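Notes for the Kandura kit talk, after the coffee break. Talk slower than last time!

Hi everybody, I'm Trinidad Cabanatuan. I've spent this fall living with the Kandura handheld gripper kit, and I've got nine minutes to tell you if I'd buy it. (Short version: yes, with some grumbling.)

Pause for the Reisinger people to find seats. Then the price: 300 dollars a month to rent, and you get 2 grippers, the shoulder straps, the marker tags and a phone number where a real human picks up. I love that phone number.
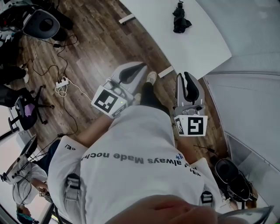

Sirero Workshop, Hand Tools and Capture Team

One gripper in each hand, straps over the shoulders, tag facing up on each one. Point out the little green light by the left tag, I check mine constantly now. Mention cables too: give yourself more floor than you think, and tape things down, because I've tripped twice.

What I like: you pick it up fast. We logged 300 takes in November and my wrists were fine. What I don't like: the straps. The buckles creep loose on me, and I'm fussing with them all afternoon.

Compare with Bronemby here, but keep it short. Theirs is lighter, ours was easier to get fixed. Ask who's tried both.

Then hand the demo pair to the front row and take questions until they kick us out at 4:30.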